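Notebook, June 2021
Basket and small props, Midham room

Got the brown basket out of storage this morning to see if it will do for the fruit set. Thu Mai wants one container that stays the same through the whole series so the items can change and nothing else has to. I have the Catico list in front of me and most of what is on it is either too deep or too pale. The dark one was not on the list at all. It came over from Birkport with the kitchen things and was never entered, so I have given it number 197 and written that on a tag. The tag is tied on only when the basket is on the shelf. Please take it off before use and put it back after.

Shape is a rectangle with rounded corners, wider at the mouth than at the base. The slope of the sides matters more than I expected. Anything round that goes in near a wall rolls toward the floor and then settles where it likes. I tried the peach first as it is the smallest of the round items and the one most likely to get lost to view behind the rim. 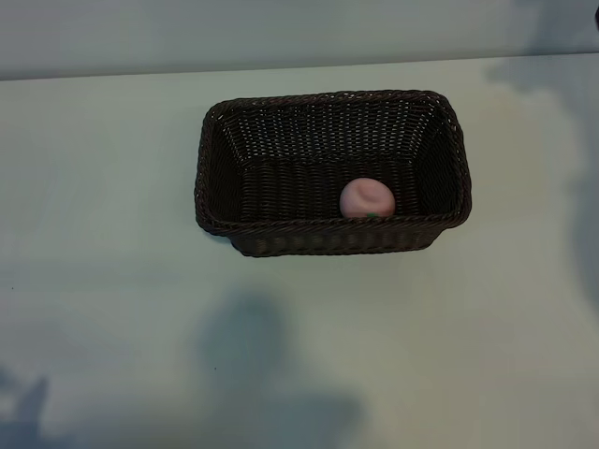
Basket 197 with the pink peach, front right of the floor.

Pale pink on very dark brown reads well. The green bit on the peach is so small that it can't be relied on for telling which way up it is. Use the crease. If the crease is on top it is easy to see from above, and I would start each round that way.

The far wall of the basket has small gaps in the weave and some light comes through as specks. Thu Mai asked if that would be a bother. I don't think so for the peach. It might be for the smaller items on the list (the grapes, the loose cherries), and those could also catch a stem in the weave. I will try them another day and write it up separately.

The table is the white one, wiped down with plain water before I began. Don't use the lemon spray on it, it leaves a film and the film shows up under the lights. There is still half a bottle under the sink and I have moved it to the other cupboard so it does not get picked up by habit.

Placement. I want the long side running left to right, set well back on the table toward the wall but not touching it. Tarmo had suggested turning it so the short side faces front. I tried it for a few minutes and didn't like it, the near wall takes up too much and the back half of the floor goes dark. Long side to the front from now on, unless someone has a good argument.

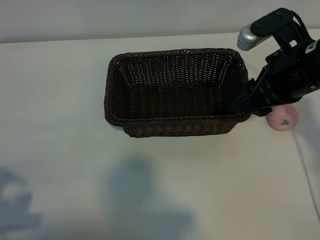
The floor is easier to judge with nothing in it. It is flat, and the weave runs across it closely enough that I would not expect the peach to sit in a dip. It does get darker than the walls, so for anything dark (the plum, the fig) I would like to try a lighter liner. Heo has linen squares in the prop drawers, 30 of them according to the label, though I only pulled one. It needs ironing. A creased liner is worse than no liner.

Care of the basket, since it will get handled a lot:

Dry brush first, then a barely damp cloth. Go along the strands.
Lift it with both hands under the base. The braided rim looks strong but I don't want it carrying the weight every time.
Nothing stacked in it on the shelf. It was stored in October with a pan inside and I had to brush crumbs of old rubber out of the corners.
No oil or polish. The strands have a bit of shine already and more would only make glare.

Spares. There is no second basket like it. I looked through the Birkport boxes and found one close in color but oval, and the weave is different. Tarmo Koppel is going to ask where the first one was bought. If we can get a match I would like two, one in use and one wrapped. The prop budget has 2,683 left in it, so cost should not be the problem – finding the same brown might be.

To do
Thu Mai: add 197 to the Catico list, with size. I forgot to measure it.
Tarmo: ask about the matching basket.
Me: iron one linen square, try the plum with and without it. Check that the peach hasn't picked up brown marks from the weave, and if it has, see whether soap takes them off.

Shelf space for 197 is the second one down, left side, next to the trays.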